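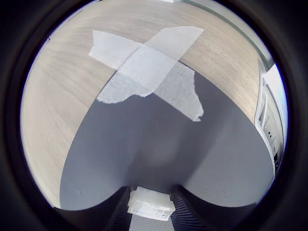 Masking tape on a pale wooden top: the cross goes down before anything else does.

The first thing Sunee Jaidee does when she walks into a room she has been asked to sort out is get the tape from her coat pocket. She doesn't take her coat off. She doesn't look in the cupboards, which is what I would do (I am terribly nosy about cupboards), and she won't have a cup of tea until it's done. She finds the main table, tears off two strips and lays one across the other in a big white X.

"That's the bit you keep clear," she told me, the morning I followed her round Kirmont. "Everything else can wait till after lunch. You can pile things on the chairs, I don't mind. But you don't put so much as an envelope on the cross."

I had gone to Kirmont, a tall and rather draughty house that has been let out as workrooms for longer than any of the tenants can remember, because a friend had told me that Sunee had emptied seventy boxes out of her late aunt's flat in a weekend and not raised her voice once. I wanted to know how. I have a dining table at home that I haven't properly seen since last December.

Her method, if she'd let me call it that, came from her years in the packing room at Korkent, where they sent out crockery. Each bench had a taped mark, and the mark was where you wrapped. Réjean Dhillon, who worked the bench next to hers and now runs the framing shop on the ground floor, remembers being told off for leaving his sandwiches on his. "I still tape mine," he said, a bit sheepishly. "Every December when the orders come in. I can't think without it."

She's particular about the tape. It has to be the papery sort, as it tears by hand and comes away from wood without much fuss, though she does say to try a corner first if your table is waxed or old, and never to leave it on for weeks. She likes the strips long, too, running right over the front edge, so that you can feel the ends with your hip as you stand there. Scissors she thinks are a waste of time. A ragged end is easier to get hold of when you want to peel it off.

Then you begin. One thing comes to the cross, you decide about it, and it goes. Sunee allows six places for it to go to, and she will not hear of a seventh, however nicely Amnuay Nilsuwan upstairs asks her about his buttons. He has some 2,000 of them, in tobacco tins, and he was on his third tin when I looked in. He seemed very happy. I'm not sure how many he had parted with.

I tried it myself the following evening. It took me until nearly midnight to get the far end of the table clear, and I found a library card, my good scissors and a birthday present I'd bought for my sister and forgotten to give her. The tape is still there. I'm told I should have peeled it off by now.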